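Ticket 3000-104: Wall control station, red indicator stays on after reset
Site: Minmont, packing room. Equipment: five-button station for the Koller infeed conveyor 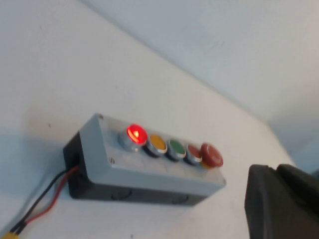
Status: Closed, with one follow-up item
Priority: Normal
Opened by: Packing shift lead
Assigned to: Nundow electrical maintenance

Reported problem

The conveyor will not start from the wall station. The red indicator at the left end of the row comes on at power-up and does not clear when the yellow reset is pressed. Green start has no effect. The shift has tried a full power cycle at the isolator twice. Same result both times. The conveyor can still be jogged from the drive panel in maintenance mode, so the line is not fully down, but it cannot be run for production.

Button order as labeled on the drawing, left to right:
S1/H1 - red, illuminated, fault
S2 - yellow, reset
S3 - green, start
S4 - red, flat, stop
S5 - red mushroom head, emergency stop

Log entry 1

Checked the obvious first. S5 twisted and pulled, head fully released. Pressed and released it again to rule out a half-latched position. H1 still on. Pressed S2, no change at the reset input on the controller. Input LED for S3 does respond when green is pressed, so the common supply to the station is good.

Fault code on the drive panel is 8, safety circuit open. That code covers the station emergency stop, the pull cord and the guard switch at the infeed. It does not say which one.

Log entry 2

Pull cord and guard switch tested at the terminal strip with the supply isolated. Both read closed, both open when operated. That leaves the station or the cable to it.

Measured across the S5 pair at the panel end: channel 1 closed, channel 2 open with the head released. Channel 2 should be closed. Wiggling the cable at the panel gland made no difference.

Log entry 3

Locked out at the isolator, took the lid off the station. Two findings:

1. The channel 2 contact block behind S5 had come off its mounting clip on one side. It was still hanging on by the other clip, so the plunger missed it. The block itself tests fine on the bench, under one ohm closed.

2. The wire to S2 terminal 13 was loose. The screw was down but it was clamped on insulation, with only a few strands making contact. This explains the missing reset input, and it would have kept H1 on even with the safety circuit healthy.

So two faults at once. Replacing only the contact block would have left the line in the same state and sent us looking in the controller.

The station was last opened in September, when the cable was swapped for a longer one. The insulation problem almost certainly dates from then. The loose block may or may not - the packing shift says S5 gets hit fairly hard.

Log entry 4

Work done:
- Clipped the S5 channel 2 block back on, checked both sides seated.
- Stripped and ferruled the S2 wire, re-terminated, pull tested.
- Checked every other terminal in the station. One on S4 took a quarter turn, the rest were tight.
- Refitted the lid. Do not overtighten the lid screws, they go into plastic.

Reader note from packing: "Reset used to work if you held it in for a while, then it stopped working at all." This fits the loose wire. Please report that kind of thing when it starts.

Log entry 5

Restored power. H1 on at power-up, as expected. Pressed S2, H1 cleared in 700 ms. Pressed S3, conveyor ran. Pressed S4, normal stop. Restarted, pressed S5, drive dropped out and code 8 came up. Released S5, confirmed the conveyor did not restart by itself. Reset and started again. Repeated the S5 test with each channel disconnected in turn - the controller refused the reset both times, which is correct.

Line handed back to packing.

Note for anyone reading this later: H1 on by itself is not a failure. It is on after every power-up and every emergency stop until S2 is pressed. Raise a ticket only if it stays on after a reset with S5 released, the pull cord set and the infeed guard shut.

Follow-up

Spare S5 contact blocks to be ordered through Kullgate, the stores bin is empty. The old block goes back in service until they arrive. Replace it at the next planned stop and add the result to this ticket.

Closed 31st October.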